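Orkley Playroom and Common Room Users' Group
Minutes of the August meeting

Meeting opened at 7:40 p.m. in the common room, ground floor. Babak Heydari in the chair. The minutes of the previous meeting were read and accepted with one correction: the cupboard key is number 101, not 110.

1. Toy storage

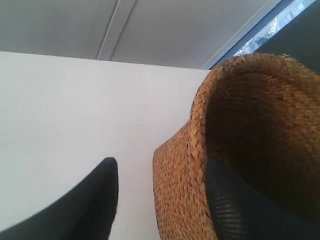
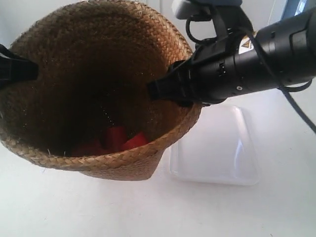 The chair reported on the change from lidded plastic tubs to open baskets. The tubs were heavy, two of the lids had split, and the smaller children could not get into them without help. The seagrass type was chosen in the spring after a short discussion about price. The group has 4 at present, bought from Dristomberg.

Points raised:

- Several parents said the baskets are easier at cleanup time. Blocks can be dropped in from above and there is nothing to close.
- One parent asked about loose fiber ends on the weave and whether they scratch. The chair said loose ends can be trimmed with kitchen scissors, close to the braid, and should not be pulled. Pulling opens up the row.
- Seagrass should not be left damp. Anything that has been washed goes on the drying rack overnight before it goes back in a basket.
- It was asked whether the baskets should have labels. Opinion was divided. Card tags on string were tried in the old room and got chewed. It was agreed to leave the baskets without labels for now and sort by what is already in them.

Agreed: red blocks are to be kept together in one basket and not mixed with the train track. The wooden animals stay on the low shelf.

Agreed: baskets are to be lifted with both hands under the base when full. The rim is not a handle.

A second size was discussed. Tabrizi has a taller version, but a child would have to lean in to reach the bottom. No purchase at this time.

2. Tables and surfaces

Crayon and glue are still being left on the tables after the afternoon session. The abrasive powder under the sink is not to be used on white surfaces, as it takes the finish off and the dirt then sticks. Warm water and a drop of dish soap first, then a dry cloth. The chair will throw out the powder.

There was a request for a large cloth to cover the tables during painting. The chair has an old one at home and will bring it in. If it is too small, the item will come back to the next meeting.

3. Windows and light

Two people said the room gets too bright for story time in the late afternoon. A blind was priced last year under quote 1821 from Plituvico, and the quote has since run out. The chair will ask for a new one. Others would prefer to keep the view of the trees and move story time to the other side of the room. It was agreed to try moving story time first and to get the quote anyway.

Windows are to be shut and latched by the last person out. They were found open twice in the past month.

4. Cleanup routine

The present routine was read out. Ten minutes is allowed at the end of each session and most people felt this is too short when the blocks have been out. After discussion the following was agreed:

- Cleanup starts fifteen minutes before the end.
- Blocks first, then track, then books.
- Baskets go back against the wall, clear of the door.
- Broken pieces go in the jar by the sink, not back in the basket.

A parent asked if the children could be given one basket each to fill. The chair had no objection. The older group will try it.

5. Money

There is $40 left in the toy fund after the last purchase. It was proposed to spend it on replacement track. A second proposal was to hold it until the blind has been priced - carried, with one against.

6. Other business

The hallway light is flickering again. Reported to the building office, no reply yet.

A bag of outgrown picture books was offered and accepted. Someone will need to go through it for missing pages.

The sign-out sheet for the common room key is full and a new one is needed. The chair will print it.

Meeting closed at 8:50 p.m. The next meeting will be in the same room, date to be posted on the board.

Recent items
Minutes of the previous meeting (corrected)
Playroom session times
How to book the common room
Toy fund: what we bought this year
Lost and found list
Notice: stroller parking in the hallway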